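# Who Really Decides What's in Fashion?

Somebody has told you that brown is "in" this year. Maybe it was a magazine, or a cousin, or a girl two rows in front of you on the bus. Last year it was green.

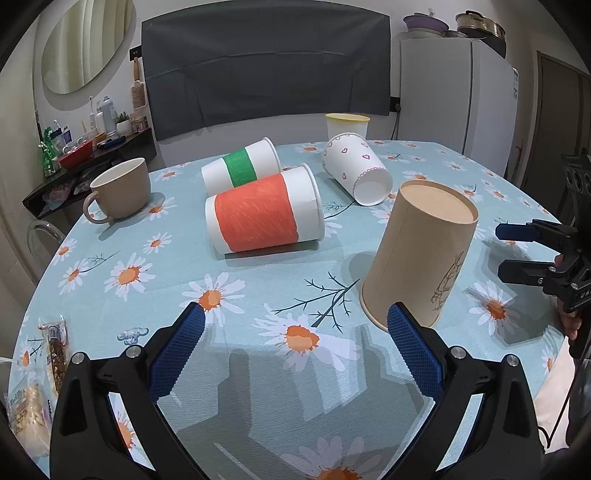
So who decided? Did everybody in the country wake up one morning and want brown trousers? That seems unlikely. When something seems unlikely, it's worth poking it a bit, so let's poke.

## First, what is a trend?

A trend is when lots of people start wearing, buying or doing the same kind of thing at the same time. Wide jeans are a trend. So were narrow jeans, and before them, a different kind of wide jeans.

Trends can start with ordinary people. Skateboarders wore baggy clothes that were easy to move in, and other people thought they looked good and copied them. No shop planned that. The shops came running along afterwards.

But plenty of trends go the other way. They start in an office, a long time before you hear about them, and by the time you are told "everyone is wearing it", the clothes have already been sewn, packed in boxes and sent to the shop. Think about that for a moment. How could the shop know in advance what everyone would be wearing?

## The people who guess

There are people whose job is to guess what we will want to wear next. They are called trend forecasters. A forecast is a guess about the future, like the weather forecast.

They look at what people wear in the street, what's in films, what sold well last summer and what got left on the rail. Then they write a report, and clothing companies pay to read it.

Here is where I get suspicious. When a weather forecaster says it will rain, the clouds aren't listening. They do what they were going to do anyway. But when a trend forecaster says everyone will want brown, the clothing companies are listening. They buy brown cloth. They make brown coats and brown jumpers. They fill their windows with brown.

Then you go to buy a coat, and most of the coats are brown. You buy a brown coat. And the forecaster says, "I was right!"

Was that a good guess? Or did the guess make itself come true? Grown-ups have a long name for this: a self-fulfilling prophecy. It means a prediction that happens partly because somebody predicted it.

I'm not saying forecasters are cheats. Many of them notice things very cleverly. And they do get it wrong, which is why there are sale rails full of things in odd colours. I'm only saying that "they said it would happen and it happened" isn't very strong proof.

## A man with a shop

I asked Unai Aranda about this. He has a small clothes shop in Toledo called Trostisa, and he has been selling shirts, skirts and coats there since before you were born.

"People come in and ask me what's fashionable," he said. "I tell them it's whatever I've got too many of."

He was joking. I think he was mostly joking.

Unai has to choose his winter coats in the hot part of the year. In July, when the street outside is too warm to stand in, he is looking at pictures of scarves. He can't know what his customers will want when it gets cold. He can only look at what the big makers are offering, and if they are all offering brown, he hasn't got much to choose from.

One year he didn't believe them. The makers all said long checked coats would be the thing, and he ordered plain short ones. I asked what happened.

"I sold them all," he said.

So the makers were wrong?

"No. The shop round the corner sold all the long ones."

I like that answer because it's so untidy. People bought long coats where there were long coats, and short coats where there were short ones. Perhaps what they wanted was to be warm.

## Counting the words

I wanted to try something you could try too. A clothing website called Ridska had 2,392 things for sale on the Friday I looked. I searched for the word "essential", which means something you can't do without. It came up on 755 of them.

Could there really be 755 pieces of clothing that you can't do without? You would need a very big cupboard. One of them was a belt for wearing over a jacket that already had a belt.

Here are more words to watch out for:

- **Must-have.** Who says you must? What happens if you don't?
- **Everyone's wearing it.** Have a look round your classroom and check.
- **Limited edition.** It means they will only make a certain number. It doesn't say the number is small.
- **Timeless.** It's supposed to mean it will never go out of fashion. Look for the same word in the same shop next year, and see if it's on the same thing.
- **New in.** New to the shop. The idea might be older than your gran.

None of these words is exactly a lie. That's what makes them useful to the person who wrote them. You can't prove that a skirt isn't timeless unless you wait for the end of time.

## What about "loved by 87 per cent of customers"?

Numbers sound more honest than words. They aren't always.

A company called Cudevgate put this sentence on the label of its school jumpers: "Loved by 87 per cent of children." That means 87 children out of every hundred, and it sounds like nearly everybody. But before you believe a number like that, there are things you should want to know.

How many children did they ask? If you ask a whole city, that tells you quite a lot. If you ask a handful of children, it tells you about that handful.

Which children were they? Children who had chosen the jumper themselves, or children who had been made to wear it?

And what did they ask? "Do you love this jumper?" is one question. "Is this jumper all right?" is a different one. If you say "yes, it's all right, I suppose", does that count as love? On some labels it might.

I wrote to Cudevgate and put these questions to them. They sent back a polite letter that thanked me for my interest in jumpers. It didn't answer any of them. That doesn't prove the number is wrong. It means I still don't know, and "I don't know" is a perfectly good thing to say out loud when it's true.

## Why would they want you to change?

Suppose you have a coat. It fits, the zip works and it keeps out the wind. A coat company has a problem with you. You don't need a coat.

The company can wait until you grow out of it, which will take a while, and which won't work on your mum at all because she has stopped growing. Or it can try to make you feel that there's something the matter with the coat you've got. The coat hasn't changed. It's hanging on its hook, being exactly the same coat. What has changed is how you feel when you put it on.

That feeling is what a lot of advertising is for. Next time you get it, try asking where it came from. Did the coat let the rain in? Or did you see a picture of someone laughing in a different one?

## But clothes are fun, aren't they?

Yes, they are! I have a yellow jacket I'm very fond of, and I bought it because I saw somebody else in one. I copied. Everyone copies a bit, and always has. People in paintings from hundreds of years ago are wearing enormous stiff collars, and I don't believe each of them thought of it alone.

Copying your friends can feel good. It can be a way of saying "I belong with these people". Dressing differently from them can feel good as well. Both are fine, and you're allowed to do one on Monday and change your mind by lunch.

Some people will tell you that caring about clothes is silly. I'm suspicious of that too. Somebody has to design them, cut them, sew them and sell them, and it's hard work that takes a lot of skill. Things that so many people spend their days making can't be nothing.

## Things to try

**Be a forecaster.** Write down 2 guesses about what people at your school will be wearing next year. Be exact. "Shoes" is cheating. Seal them in an envelope and don't tell anyone, so that your guess can't make itself come true. Open it in a year.

**Ask an old person.** Find a photograph of a grown-up you know when they were young. Ask them why they were wearing that. Keep asking. "Everybody did" isn't the end of the answer, so ask who everybody was.

**Be a word detective.** Take a clothes catalogue and a pencil and circle every "essential" and "must-have". Then decide which of those things you could in fact manage without. Ask a friend to do the same page and see if you agree. My guess is that you'll argue about the socks.

**Check me.** I've told you that I counted words on a website and that I spoke to a man in Toledo. You only have my word for it. What would you need to see before you believed me? Write that down as well.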